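Print | E-mail

3.2 Sorting by Style Name

Panelists received 262 bottled samples under plain caps and assigned each to one style from the printed guide. Agreement was high for wheat beers and stouts. It fell sharply for hybrid ales, where hop aroma and Belgian yeast character were both present, and 143 samples were given more than one style name.
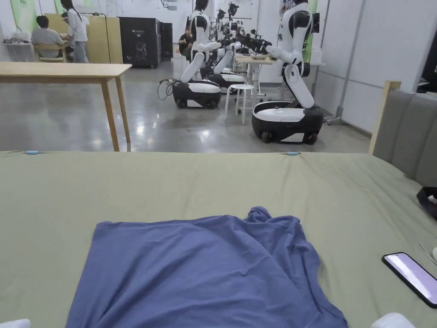
Figure 5. Crumpled blue T-shirt and smartphone on a green cover.

Chiyo Morikawa objected in review that the guide itself overlaps in these styles, and that "a panel cannot be more exact than the words it is handed." The scoring sheet was therefore revised in April. Yeast and hop notes are now entered on separate lines, and the style name is entered last. Results from the revised sheet are reported in Section 3.3.

Related items
Malt Color and Panel Fatigue
Storage Trials at the Sakamoto Brewery
Head Retention in Bottled Ales

This site uses cookies. By continuing to browse, you accept their use.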